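Kunitex 3 Hour at Skendport – driver lineups

gridwalker_88
Bautista is down to two drivers for the November race. Three hours is a long time in that car.

pitlane pete
Two is fine. They ran two at Getport and finished on the lead lap.

gridwalker_88
Getport is a flat track and it was cool that day. Skendport eats front tires.

mossy
Entry fee went up 520 this year, so I get why they dropped the third seat.

pitlane pete
Fuel is the real problem – 100 liters won't do it on one stop.

tirewall
Disagree. With one long yellow it will.
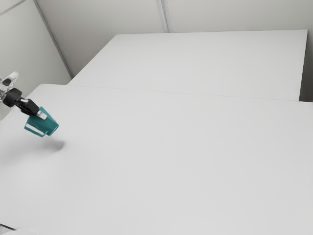 Page 3

mossy
Has anyone seen the final entry list?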